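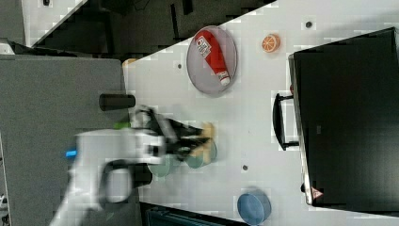
Werkstatt > Tipps > Roboterarm am Tisch

Start | Küche | Werkstatt | Reparieren | Forum

Einen Roboterarm am Küchentisch üben lassen: Tipps aus der Werkstatt Zokier

142-mal geteilt · 9 Kommentare

Seit Januar bauen Daranee Sombatkul und ich an einem Tisch, an dem ein Arm einfache Küchenarbeit üben kann: greifen, umstellen, in die Schüssel legen. Ich schreibe hier auf, was uns Zeit gespart hat und was uns Zeit gekostet hat. Deutsch ist nicht meine erste Sprache, bitte schreiben Sie mir, wenn ein Fachwort falsch ist.

Zuerst der Tisch

Nehmen Sie eine helle, matte Platte. Wir hatten vorher eine glänzende, und am Abend hat die Kamera die Lampe für einen Gegenstand gehalten. Bohrlöcher in der Platte stören wenig, solange keine kleinen Teile darüber stehen. Ein Becher, der mit dem Rand auf einem Loch steht, kippt beim ersten leichten Stoß.

Den Arm haben wir auf 655 mm Reichweite begrenzt, in der Software und zusätzlich mit Klebeband auf dem Boden. Das Klebeband ist für die Menschen. Wer daneben arbeitet, sieht sofort, wie weit er mit dem Stuhl rücken darf.

Kabel

Das Kabel am Handgelenk braucht eine Schlaufe, und die Schlaufe muss größer sein, als man zuerst denkt. Drehen Sie den Arm von Hand langsam in jede Endlage, bevor Sie etwas festbinden. Klettband ist besser als Kabelbinder, man öffnet es in der ersten Woche sehr oft. Unsere Rolle kommt von Inex, aber jedes breite Band tut den gleichen Dienst.
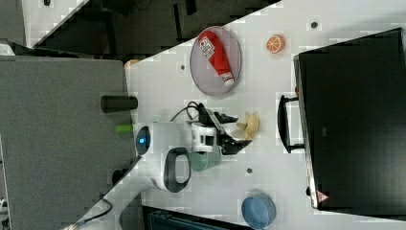
Greifer links neben der Banane, die blaue Schüssel steht vorne rechts.

Womit man üben soll

Fangen Sie mit Sachen an, die nicht rollen und nicht auslaufen. Spielzeug aus der Kinderküche ist sehr gut geeignet und auf dem Flohmarkt billig. Gebogene Formen sind schwieriger, als sie aussehen: Wenn der Greifer zu nahe an der Spitze zufasst, dreht sich das Teil weg. Wir fahren deshalb immer die Mitte an und schließen die Finger langsam.

Bei Tuben und Flaschen auf einem Teller gibt es ein anderes Problem. Der Tellerrand ist höher als der flache Boden, und der Finger stößt dort an. Heben Sie den Anfahrpunkt ein wenig an und kommen Sie von oben, nicht von der Seite. Yupin Thongsuk aus der Metallgruppe hat uns dafür zwei Fingerspitzen gefeilt, schmaler als die alten und vorne rund. Danach war der Teller kein Thema mehr.

Zwischen Gerät und Gegenstand lassen Sie bitte Platz für die ganze Hand des Roboters. Man misst gerne nur die Finger und vergisst das Gehäuse darüber. Ein Ofen am Rand vom Tisch ist eine schöne Aufgabe für später, am Anfang ist er vor allem eine Wand. Wir üben mit gezogenem Stecker, auch wenn nur das Öffnen der Tür geprobt wird.

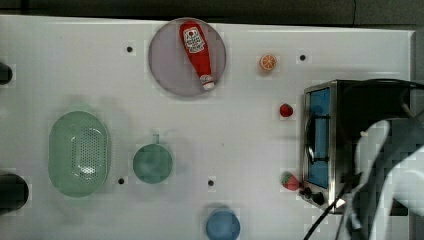
Für jede Übung zeichnen wir einen kleinen Plan auf Papier, mit den Plätzen von allen Sachen. Nach 40 Durchgängen weiß man sonst nicht mehr, ob der Becher links oder rechts vom Sieb angefangen hat. Die Pläne hängen bei uns in einer Mappe am Regal, gleich neben dem Erste-Hilfe-Kasten.

Noch ein paar kleine Sachen

- Geschwindigkeit am ersten Tag ganz niedrig einstellen und am zweiten Tag auch.
- Not-Halt so hinlegen, dass man ihn mit der linken und mit der rechten Hand erreicht.
- Gummibelag der Finger mit einem feuchten Tuch abwischen, ohne Spülmittel. Es hinterlässt einen Film, und glatte Becher rutschen.
- Schrauben vom Fuß nach jeder Woche nachziehen. Unsere waren nach der zweiten Woche deutlich locker.

Das Programm für die Anfahrpunkte heißt bei uns Khan und liegt auf dem Werkstattrechner im Ordner Tisch. Mitglieder dürfen es kopieren.

Zuletzt geändert: 2025-05-17

Teilen | Drucken | Kommentare (9)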